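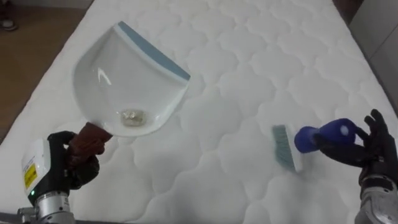 Judit Fekete does not think a household robot should be sold on the strength of one clean mattress, and told Rarkotix as much when the company asked for comments on its test plan.

Rarkotix takes the same view. The company today opened a bedroom trial of its two-armed Zekuder system, covering one chore: brushing lint off a quilted mattress into a dustpan. The trial runs to 343 attempts in a furnished room in Prirlow and ends in May. 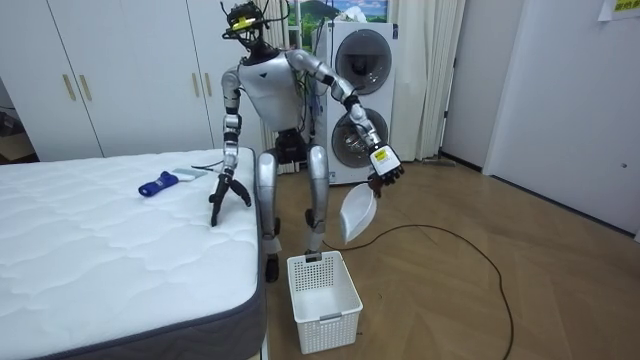

An attempt passes only if the debris reaches the basket with no human help. Each attempt is limited to 17 minutes. A dropped tool counts as a failure — so does debris left in a seam.

"Brushing needs steady contact on a soft surface, and soft surfaces move," said Min-kyu Ham of Rarkotix. "We are not ready to call this a finished chore."
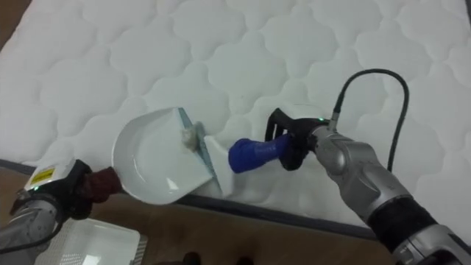 Results will be scored by Stoyanova, which had no part in building the system. Failed attempts will be published with the rest. Rarkotix has set no sale date and is taking no orders. Work on shop-floor sweeping is on hold until the scores are in.

Contact: Rarkotix press desk, Prirlow | © Rarkotix | Back to top
Last updated: Wed 13 January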